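Accueil Questions Thèmes Guides Se connecter

Kit Rurnen à deux bras : convient-il à un atelier pédagogique sans technicien à demeure ?
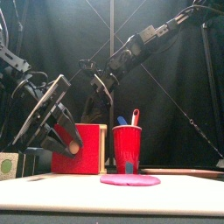
Le kit Rurnen est-il livré monté ?
Les deux bras sont livrés assemblés et réglés en usine ; restent à la charge de l'acquéreur la fixation du support, le passage des câbles et la première calibration.

Question détaillée

Notre établissement de formation étudie l'acquisition d'un poste de manipulation à deux bras auprès de la société Rurnen. L'offre reçue s'élève à 3425 euros hors taxes, avec une garantie de 24 mois pouvant être portée à 36 mois moyennant un supplément que le devis ne chiffre pas. Le matériel serait destiné à des exercices courants : saisir une petite boule en bois, l'approcher d'un bloc, travailler à proximité d'un gobelet garni d'ustensiles sans le renverser.

Nous souhaiterions recueillir l'avis d'utilisateurs sur les points suivants. Le poste peut-il être exploité par des enseignants non spécialistes, une fois la mise en service effectuée ? Les pinces d'origine suffisent-elles pour des objets ronds de faible diamètre ? L'extension de garantie présente-t-elle un intérêt réel ? Nous précisons que la salle prévue est équipée d'un plan de travail blanc et que nous ne disposons pas d'un local fermé à clé.

Réponse 1 – retenue par l'auteur de la question

Notre centre, situé à Pomport, utilise ce kit depuis le mois de mai de l'année dernière. Les observations qui suivent portent sur la version à pinces parallèles à deux doigts.

S'agissant de l'exploitation par des non-spécialistes, la réponse dépend de l'usage. La répétition d'exercices déjà enregistrés ne pose pas de difficulté : une demi-journée de prise en main a suffi à nos collègues. La création d'un exercice nouveau demande en revanche une personne à l'aise avec le logiciel, dont la documentation n'est que partiellement traduite. Le chapitre consacré à la coordination des deux bras existe uniquement en anglais.

La préhension des objets ronds est possible avec les doigts d'origine. La boule doit être prise entre les extrémités, au niveau de son plus grand diamètre, et l'effort de serrage réduit par rapport à la valeur proposée par défaut. Avec cette dernière, les boules en bois verni nous échappaient régulièrement. Nous avons par la suite collé une fine bande de caoutchouc sur la face interne des doigts – opération que Rurnen tolère, sous réserve qu'aucun perçage ne soit pratiqué.

Nous attirons votre attention sur le câblage. Les faisceaux forment des boucles le long des bras et il convient de leur laisser du mou au niveau du poignet. Un câble trop tendu limite la rotation et déclenche l'arrêt de sécurité, avec un message d'erreur peu explicite (code 1405 dans notre cas). Deux semaines d'échanges avec l'assistance ont été nécessaires pour en identifier la cause.

Concernant le plan de travail, un revêtement blanc convient, à condition que l'éclairage ne soit pas dirigé vers la caméra. Un fond sombre et mat derrière le poste facilite nettement la détection des objets.

Enfin, il est recommandé d'obtenir par écrit le prix de l'extension avant la commande. La garantie de base couvre les moteurs et les cartes, mais exclut les doigts des pinces et les câbles, considérés comme pièces d'usure.

Réponse 2

Nous avons comparé cette offre à celle de Skov. Le matériel Skov est plus cher et mieux documenté. Pour un usage occasionnel, Rurnen suffit. Voir également le revendeur Pristilport, qui accepte les bons de commande administratifs et assure une partie des réparations.

Réponse 3

Sans avoir utilisé ce modèle, je me permets de signaler que l'absence de local fermé à clé me paraît plus préoccupante que le choix de la marque. Un poste à deux bras ne devrait pas rester sous tension hors de la présence d'un encadrant. Il y aurait lieu de vérifier auprès de votre assureur si le matériel est couvert dans une salle ouverte, et de prévoir au minimum un interrupteur à clé sur l'alimentation.

Commentaire de l'auteur de la question

Je remercie les contributeurs. Le prix de l'extension a été demandé à Rurnen par courrier ; la réponse sera reportée sur cette page dès réception. La question de l'assurance est transmise à notre service administratif.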